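Wednesday, late evening
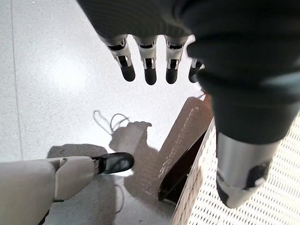
The hand over the lab floor, seen from the wrist camera.

Today I finished to compare the two versions of the grasp model. The old one learned from 421 recorded episodes, the new one from 976, and I gave each the same 15 starting positions. I expected a clear difference. The new model is better at the approach, but at the closing of the fingers I see almost no change – a little disappointing after more than 800 minutes of recording in August.

Irina Cârstea thinks the shadows are guilty. In the wrist view the shadow of the hand is large and dark, and the model maybe reads it as an object. She proposed to train again with the brightness changed at random. I am not convinced, but it costs only one night of computing, so I started it at 19:40.

I must also write to Sinstead about the calibration file. The thumb offset is still the one from spring, and I forgot it again.

Last updated: Wednesday, 22:15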